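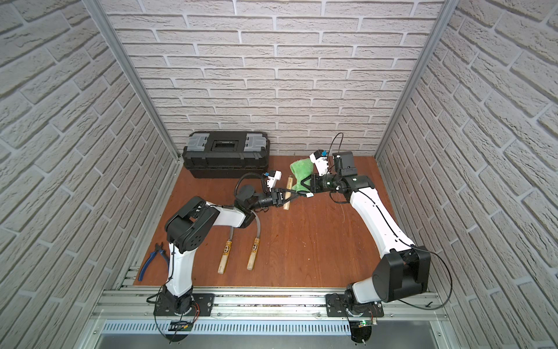

How to Get Your Stuff Back From the Police Property Room

By Renato Tolentino

Somebody steals your bicycle. The police, against all expectation, find it. You picture a handshake and a ride home. What you get is a form letter with a case number, telling you that your bicycle is now evidence and will be spending time away.

I have been through this twice, once for a bike and once for a leaf blower, and the second round went a lot faster. The steps below are for ordinary property that was stolen from you and recovered. Guns, large amounts of cash and anything the police think you shouldn't have had in the first place follow different rules, and for those you want a lawyer.

Before you start

You'll need a government photo ID, the case number, and something that connects you to the item. A receipt with a serial number is the gold standard. Old photos work too, and so does the claim you filed with your insurer. My leaf blower was identified by a dent and a strip of green tape, which I had to describe over the phone to a man who did not let on whether I was getting warmer.

Step 1. Find out who has it

The department that took your report may not be the one holding your property. If the item turned up in the next town, it could be sitting in that town's property room under that town's case number. Call the records desk, use the non-emergency line, and ask for both numbers. Write them on something you won't lose.

Step 2. Find out whether there's a hold

Property gets released when the detective or the prosecutor says it can be. Until then it's on hold, and the clerk at the window can't do anything for you however nice you are. Ask who placed the hold and how to reach them. If charges have been filed, that will usually be someone in the prosecutor's office.

Step 3. Ask for a release in writing

Phone calls are pleasant and leave no trace. Send a short letter or email with your name, the case number, a description of the item and one sentence asking for its release. Skip the part about your feelings. My first letter was two pages long and used the word "travesty." The second was four lines and got an answer.

If they tell you it's needed for trial, ask whether photographs would do. Many states let prosecutors photograph stolen goods and give them back to the owner, and some offices will do it without much arguing once somebody brings it up.

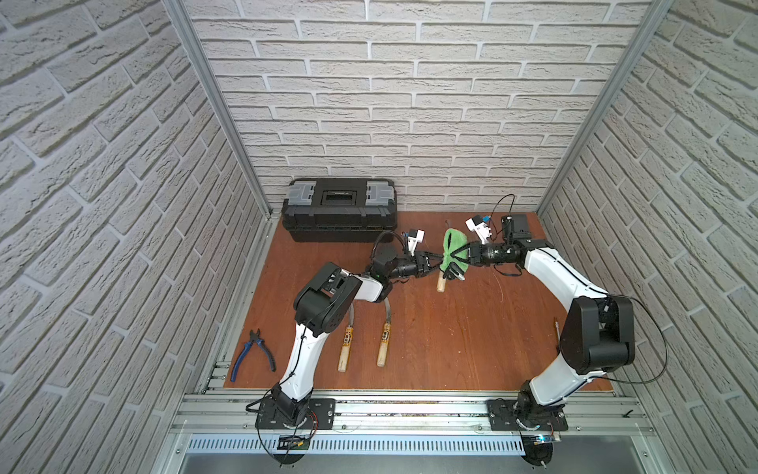
Can the police charge me for storing my own property?

It depends on the state and the city. Plenty of departments charge crime victims nothing for ordinary items, but a recovered car that went to a private tow lot is another story, and the lot may bill by the day. Ask about fees on your first call, and ask whether victims can have them waived.

Step 4. Watch the clock

Once the hold comes off, you'll get a notice with a deadline. Mine gave me 30 days. Yours may be shorter or longer, and the notice goes to the address on the police report, so if you've moved, tell them. Unclaimed property is auctioned, donated or destroyed, depending on local rules. I have been to one of those auctions. Lot 141 was a box of single ski poles, and there was bidding.

Step 5. Make an appointment

Most property rooms keep hours that would embarrass a bank. Ours is open 3 afternoons a week, by appointment, with the entrance around back next to the dumpsters. Bring the release, the ID and the case number. If you're sending someone else, call first and ask what they need — often it's a notarized letter plus a copy of your ID.

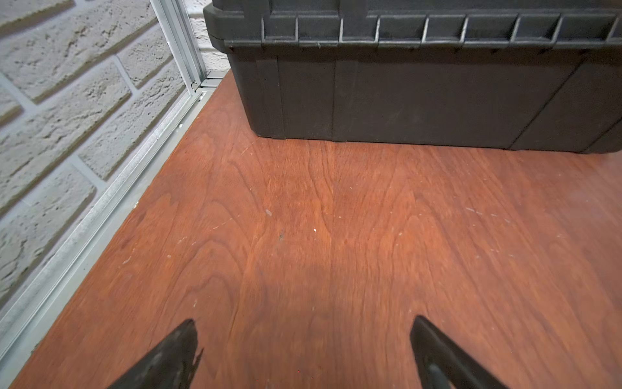

Look the item over before you sign for it. The receipt you sign says you got it back, and it may also say you got it back in acceptable shape, so read it at the window and take as long as you like. If something is missing or broken, have the clerk write that on the form. Take your own pictures too. My bike came home with a flat tire, a paper tag wired to the frame and somebody else's bell.

Step 6. Tell your insurance company

If they already paid the claim, the item may legally belong to them now. Call before you pick it up. When the thing is old they'll often let you keep it for a small amount, or simply lose interest. My insurer wanted 20 dollars for the leaf blower, and I paid it.

If they say no

Ask for the refusal in writing and the reason. After that you can generally file a motion for return of property with the court handling the case. The court clerk can tell you whether there's a form for it, though not what to put in the blanks. Many counties have a victim advocate attached to the prosecutor's office, free of charge, and I'd call that person before I paid anyone by the hour.

Keep the paperwork afterward. I still have the tag from the bike, and the bell, which I reported to the property room in September and have not heard about since.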